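Handheld Collection > Grippers and Finger Pads
28 Jul 2026 | Seema Mishra

Trolik Hand-Held Gripper, Two-Unit Set with Ribbed Pads

The Trolik is a hand-held parallel-linkage gripper for recording manipulation demonstrations without a robot in the room. The operator holds one unit in each hand and does the task directly. Jaw opening, camera video and unit motion are logged on a common clock and exported in a form that can be used to train a policy for an arm carrying the matching Trukik end effector. Both products share the same jaw geometry and the same pads, so contact recorded by hand corresponds to contact available to the arm.

This page covers the current two-unit set and the pad study carried out with it in April. Single units are listed separately.

What is in the set

Two gripper units, left and right
Four blue ribbed finger pads, fitted
Four spare pads, same compound
Two sync cables
Calibration card and pad alignment jig
Hard case

Construction

Each jaw rides on a four-bar linkage, which keeps the pad faces at a fixed angle to each other through most of the stroke. The pads are molded with transverse ribs and flex at the lower edge under load. This flex is intended. It lets the pad follow a curved surface before normal force rises, and it gives the operator a visible cue that contact has been made. Pad deflection is not measured by a sensor; it can be estimated afterward from the video and the logged jaw opening, and the export tool includes a script for doing so.

Pads are held by a dovetail and one screw. Replace them as a pair. A worn pad against a new one shifts the grasp center toward the worn side, and the shift is large enough to show up in policy training as a consistent lateral offset at pickup.

Pad study: grasping small produce

The most frequent question from research customers is whether demonstrations collected by hand on soft or slippery items carry over to the arm. We tested this on produce, a category that combines smooth skins, low weight and poor tolerance for excess force.

The protocol was as follows. Operators recorded demonstrations in homes, with the furniture and belongings left where they were. Fruit was set out on a plate, and the task was to pick an item, lift it clear and return it to the table or the plate. Single-hand and two-hand episodes were both recorded. In two-hand episodes the units worked on different items, which puts a second gripper in the view of the first camera for much of the recording.

In total 2,101 episodes were kept after screening. Another 223 were rejected, most of them for a lost sync signal or a jaw log that disagreed with the video. Rejected episodes were not used at any stage, including evaluation.

Two policies were trained on the kept set. The first received video and unit pose only. The second also received jaw opening at full rate. Network, training length and data split were identical. Each policy was then run for 130 trials on an arm with the Trukik end effector, using fruit and rooms that did not appear in training.

The second policy dropped fewer items and, more usefully, closed less far on soft ones. The first policy tended to pick a closing width suited to the average item and apply it to everything. On firm citrus this made little difference. On tomatoes it left marks on the skin that the second policy mostly avoided. Neither policy was reliable on items resting against the plate rim, where one pad has to pass between the fruit and the rim. Operators solved this by tipping the item away first. That motion is present in the demonstrations but uncommon, and neither policy reproduced it well.

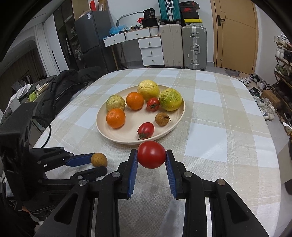

Small brown-skinned fruit such as longan gave the widest spread between operators. Some closed on the item with the pads level, others came in low and supported it from beneath with the fingertip. Both approaches work by hand. Mixed together in training they produced a hesitant approach, with the gripper stopping short and correcting height several times before contact. Restricting the longan episodes to operators who used one approach removed most of the hesitation. We now recommend agreeing on a grasp style for small items before collection starts — a short written note to operators is enough.

A comparison against flat pads from the older Peixoto kit was run on a smaller subset. Flat pads performed as well on dry, firm items and worse on smooth round ones, where the item rotated out of the grasp during the lift. The numbers are in the study report, available on request.

Limits

The study covers one pad compound and one end effector. Results should not be assumed to hold for the suction or three-finger versions. Lighting was whatever the home provided, and was not recorded as a variable. Force was not measured directly at any point.

Compatibility

Export works with Devivora dataset tools from version 6 onward. Earlier versions read the video and pose but drop the jaw channel without a warning, so check the channel list after the first import. Trukik end effectors need the matching pad profile selected in the controller; the flat profile will load, but the closing width will be wrong.

Ordering

Sets ship calibrated. Recalibrate after any pad change, using the card and jig supplied. Replacement pads are sold in pairs — state left or right unit when ordering, as the screw side differs.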